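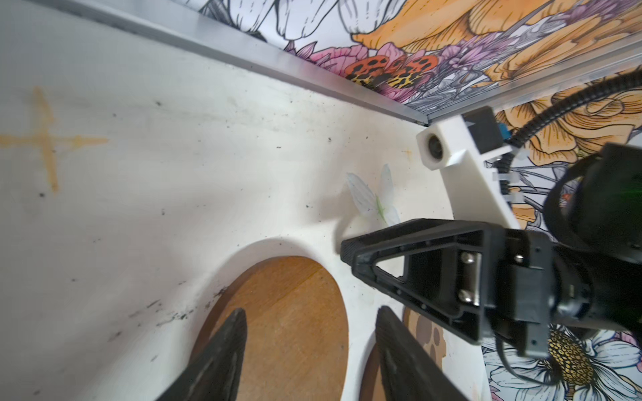 Kuvari data group, minutes, 01/11/2019

Present: Lorena Vergara, Hipólito Sosa, me (typing, so blame me for the spelling). Sundila sent regrets again.

Old business. Last month's minutes passed with one fix: it was Dabbas who asked for the raw joint logs, and I had put down Turnine. Sorry, both!

Where we are. We have 80 clean demonstrations of the mug-and-coaster task and the target is still 300. Lorena thinks we can get there by the end of the month if we stop changing the instructions halfway through. I agreed, a bit loudly. Hipólito wants grasps by the handle kept under their own label — he says the first training run mixed them up with rim grasps and the arm dithered. Agreed.

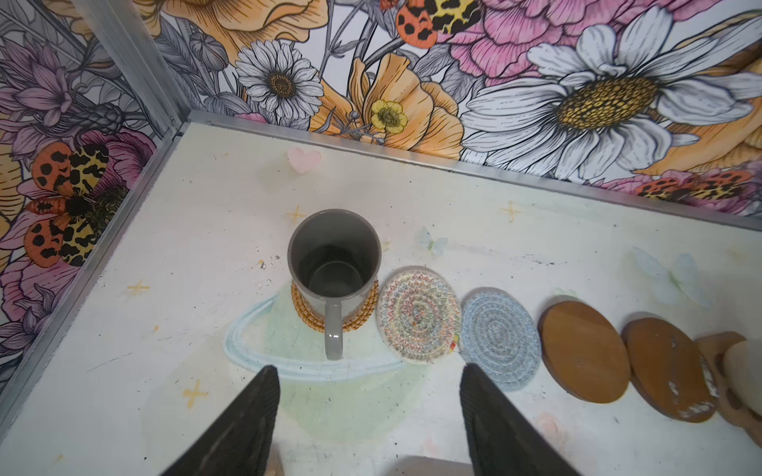

Do we keep the demonstrations where the operator misses and tries again?
We keep them, tagged as recoveries, and leave them out of the clean count.

Coasters. Long talk about this one (too long, my coffee went cold). Woven, rope and wood all stay in the set, and Lorena will write down a starting order for each batch so we aren't just putting them wherever. Hipólito asked for more tilted mugs, as the model has mostly learned from upright ones. We'll record 8 extra episodes of those first and see how they look on replay.

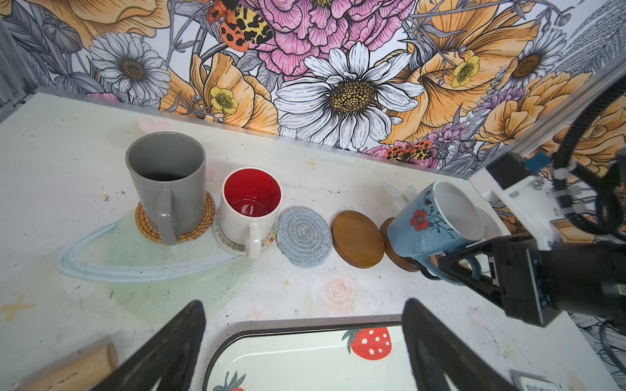 Mugs and coasters task, light blue mug at the gripper.

To do. Lorena: batch order sheet. Hipólito: new handle label, then relabel the old episodes. Me: send Turnine the file format notes and book 4 more recording sessions in January.

Next meeting same time, and Lorena is picking the lunch place.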